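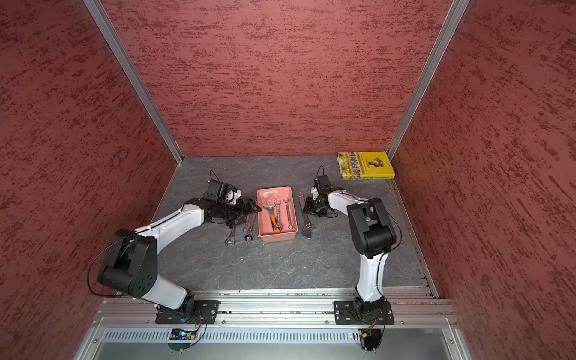

What is the Ploltach cell used for? Comparing grippers on a two-arm bench, mostly with ordinary hand tools.

Ploltach cell — also Ploltach bench, older notes have "the Florville bench" — is a test set-up for small robot arms and the grippers fitted to them. First put together at Florville in May, later copied by Deák with a different controller. Two arms side by side on a slotted aluminium rail, walls on three sides, open front.

Usual test objects: combination wrenches and adjustable wrenches, some in a plastic tray, some on the floor of the cell. Thin flat tools are hard to get a grip on, hence the choice. A full run is 400 picks, split between the arms. Dropped tool counts as a miss, so does a tray that gets dragged along.

Grippers

Black metal fingers are the standard fit. Mollska soft pads were tried on 14 November 2019 — 11 misses on the left arm, 9 on the right, against 8 each for the plain fingers. Pads held the handles well but slid off the ring ends. Diffrence too small to settle anything, and the pads were not run again.

Controllers

Original Florville controller drives both arms from one clock. The Deák version runs them seperately, which makes handovers slower. Cable loops at the elbow need slack on either version.

See also: Mollska pads, tray tests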